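**Wednesday, workshop notebook, adult ed curriculum table**

Long morning with the Trirkuden math packet, and I'm happier with it than I was before the holidays crept up on us. The evening group (52 on the list now, bless them!) keeps stalling at the fractions unit, so I've moved the recipe problems ahead of it and cut the one about train fares, which even I had to read twice. 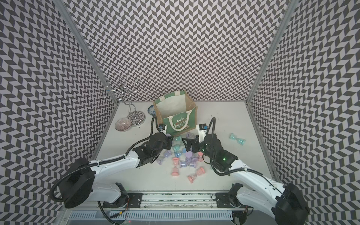
Ching-wen Yen thinks the reading passages are still too long for people who come straight from a shift. She tried the 700-word one with her Dumora learners and they ran out of steam near the end, poor things, so we've agreed on 600 as the ceiling until spring. I'll trim the lighthouse piece first, though I do love that ending.

Still to do: answer key for unit four, and ask Stilberg whether the December practice test can start at 6:30 instead of 6, as the bus is always late. Ching-wen has my good stapler.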